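Workshop Tips > Open Days > Preparing a Bench

Visitors to the Crabtree open day in November are asked to prepare their benches as the Brerkine demonstration staff do. Clear the top completely before the arm is switched on.

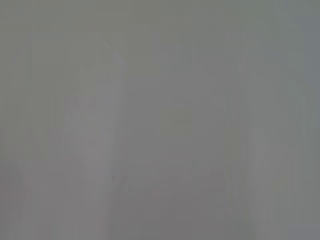

Wipe the jaws with a dry cotton cloth, and keep oils and sprays in a closed cupboard. Groups are limited to 19 persons and must remain behind the floor line.

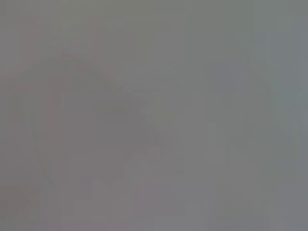 May visitors bring their own parts for the arm to lift?
Small parts are accepted if they are clean and handed in at the Clukari desk on arrival.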